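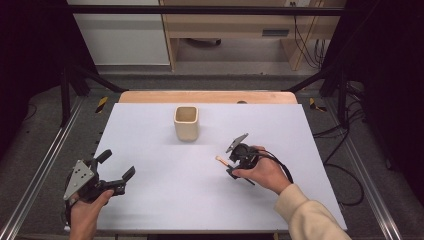

Small Square Cups: A Gallery

Welcome to the cup page. I make cups in a rented corner of the Gravedau studio building, and my cups are square, more or less. The "more or less" is the part I charge for.

A gallery is supposed to have a short introduction explaining the artist's intent. My intent was to make a cup that would not roll off the table, after losing two good round ones in a single afternoon. Everything I have said since then about geometry and the quiet dignity of the corner was added later, mostly for a craft fair application.

A few notes before you scroll.

The shape. Each cup starts as a slab wrapped around a block of scrap wood that I have been calling "the form" for so long that visitors expect something more impressive. The slab goes around, the seam gets pressed shut, the block comes out, and the corners relax. Clay has a memory, and what it mostly remembers is being a lump. By the time a cup has dried, any sharp edge I gave it has gone soft, and I have learned to describe this as a style.

The color. Cream. I did own other glazes. There was a blue called Kodolard that looked wonderful on the test tile and like dishwater on everything else, and a green I will not discuss. Cream hides nothing, so I had to get a bit better at the rest of it, which was annoying but probably good for me.

The rim. Thick. Thin rims are elegant and they chip if you look at them sternly. I drink coffee out of these every morning before I am fit to handle anything elegant.

The dents. Customers ask if they're deliberate. Some are. I press a few in with a thumb while the wall is still soft, and the cup adds a few more of its own on the way to the shelf. After the firing I can't tell you which are which, and I've stopped trying -- they all cost the same.

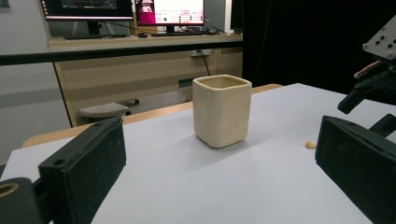 Soft corners, a squarish body, a base that sits flat without being especially straight about it. There's a faint round impression on one wall, too, and I'm fond of it. If you hold a cup like this in your left hand your thumb goes looking for a mark like that, and it's nice when there is one to find.

The inside stays a pale beige. Tea will darken it in time if you are the sort of person who believes a rinse counts as washing. I am that sort of person. My own cup has a tide line you could date like a cliff.

On size: these are small. Idrisa Kashindye, who has the wheel by the window and throws enormous, perfectly round bowls, once asked me when the cup would be finished growing. It holds 125 milliliters, filled to a level a sensible person would carry across a room. People who want a mug should get a mug. I recommend the Ristić stall two doors down, where they make a very good one with a handle and everything.

On drinking from a square opening: use a corner. Everyone goes for the flat side first and gets coffee on both cheeks at the same time. I put a card in the box about it, and people read the card afterward, while dabbing.

On washing: by hand, please. The dishwasher won't destroy them, but they knock about in the rack and pick up new dents, and I like to be consulted.

Sets and stock

The current batch is 16 cups, sold singly or in pairs. No two match, so a pair is really just two cups that get along. I pick them out by lining them up on the windowsill and seeing which ones look as if they've met.

The next firing is in July, kiln permitting. The kiln is an elderly Trasum that reaches its temperature in its own good time, and it doesn't permit much. If you'd like a cup from that batch, leave a note in the box by the studio door with your name and how many you want. Requests for a particular dent will be read with interest.

Page updated 6 June 2026. Cups may be picked up on weekday afternoons. Bring a bag, and something soft to wrap them in.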